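Crinkly wrappers and visual SLAM drift
Posted 2023-10-19 by serar_dan in Perception & Tooling

serar_dan
We're collecting bimanual demos with hand-held grippers, packaged snacks in and out of a tray. The Serar tracking pipeline drops nearly 40 episodes out of every 1000. Most losses happen when the packet comes up close to the lens. Features lock onto the wrapper and the pose follows the packet. Has anyone masked the held object before tracking?

tk_offset
Mask the fingers and a fixed box above them. We did that in Linell and left it alone.

mudflap
A fixed box is fine for cans. Snack packets stick out past it. I'd raise the feature count to 3000 and let the outlier rejection deal with it.

serar_dan
Tried 3000. It got worse - the extra features all landed on printed logos.

tk_offset
Then your background is too plain. What are you working on?

serar_dan
A white bedsheet. It has wrinkles but not much contrast, and the tray walls are glossy.

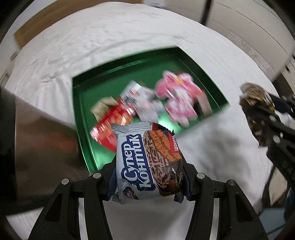 I could put down a patterned cloth, but then the policy only ever sees that cloth. I'd like to fix this in software and keep the 1000 episodes we have.

mudflap
Sheet wrinkles also move when you lean on them. I'd throw those episodes out and record again.

Vundaveo_user
Disagree with throwing them out. Run a segmentation pass offline, mask whatever sits between the fingers, dilate it a bit, then rerun tracking. Check 100 failed episodes first. Also look at motion blur - shorter exposure helped us more than masking did.

serar_dan
Will rerun 100 with the mask and post the numbers. Exposure will have to wait for the December batch.

Related threads
- Midtbø calibration board: which size?
- Syncing two gripper streams
- Linell export drops timestamps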